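In Praise of the Second-Best Town

My husband and I have a rule for trips now, and we came to it slowly, over a good many years of packing the car wrong and leaving late. When we pick a place to go, we look at the map, find the town everybody goes to, and then sleep in the one next door.

I know how that sounds. It sounds like something a person says who has never had the money for the nice hotel, and I'll grant you there's a little of that in it. But we have done the famous towns too. We did Clillmont in peak leaf season, like everybody else in three states, and I have the magnet to prove it. It is a lovely town. The old mill is lovely, the covered bridge is lovely, and I saw both of them mostly over other people's shoulders. We waited so long for breakfast that my husband began calling it lunch (he was right by the time the eggs came). We paid 26 dollars to park in a field belonging to a church.

The next year we booked nine nights in Pendham instead, which is 8 miles down the river and has no covered bridge at all. What it has is a hardware store, a library with a porch, a diner that closes at two in the afternoon, and a museum in the old depot that opens on Saturday if the lady with the key is feeling up to it. She was feeling up to it. She showed us every last thing in there, including a drawer of train tickets nobody had ever used, and she sat down with us on the waiting room bench and told us about the flood as if it had come through last week. It had come through before she was born. I would not trade that hour for the mill, and I liked the mill!

I think a lot of us, especially once the children are grown and the calendar is finally our own, travel as though somebody back home is going to check our work. Did you see the falls? Did you eat at the place with the pie? And so we go and see the falls and eat the pie, and we come home tired, and when a neighbor asks how it was we say "Oh, beautiful," and can't think of a second thing to tell them. I did this for years. I have whole vacations I can only remember from the brochures.

A town that isn't expecting you is a different sort of company. People have time. The man at the gas station in Retamal drew us a map to a swimming hole on the back of a receipt, and then came out to the car to fix a part he'd drawn wrong. We stayed in Retamal four days on the strength of that map, when we had only meant to fill the tank. Our room was over a feed store and smelled of it, sweet and dusty, and I slept like a child.

Now, I don't want to oversell this. There are evenings in a second-best town when supper is whatever the grocery has left, and you eat it in your room off a paper towel. There was a rainy afternoon in Altusik, population 200, when we read the whole local newspaper aloud to each other, classifieds and all, and then started over with voices. If you need a lot going on, you'll be unhappy. My sister came along once and was unhappy, and said so, and she goes on cruises now, and we're all better friends for it.

What I've come around to is cooking when we can. We look for a place with a kitchen, even a poor one, and stop at whatever farm stand is open on the way in.

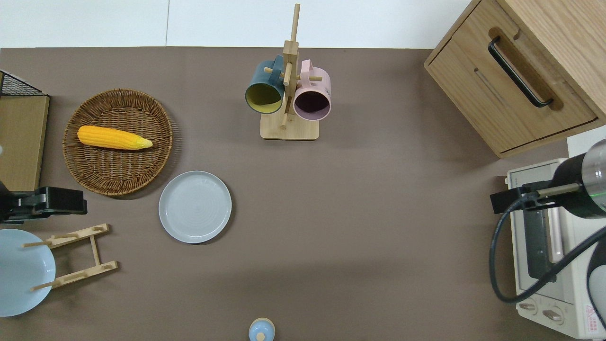 Don't you worry you'll miss the main attraction?

It's a short drive away, and we often go. We just go early, before eight in the morning if I can get my husband moving, see it while the light is still low and the lots are still free, and are back on our own side of the river by the time the buses pull in. You can love a famous view perfectly well without sleeping beside it.

I should add that this kind of trip costs a good deal less, and we've used the difference to stay longer, and I'd recommend that to anybody. The first two days of any vacation I'm no use to anyone. I'm still running lists in my head and wondering if I left the iron on. By the fifth day I know which stair creaks and what time the mail comes, and I've started to have opinions about the bakery.

We're going back to Altusik in April, if the road is dry. There's a pancake supper at the fire hall that we missed last time by one day, and I've been thinking about it ever since.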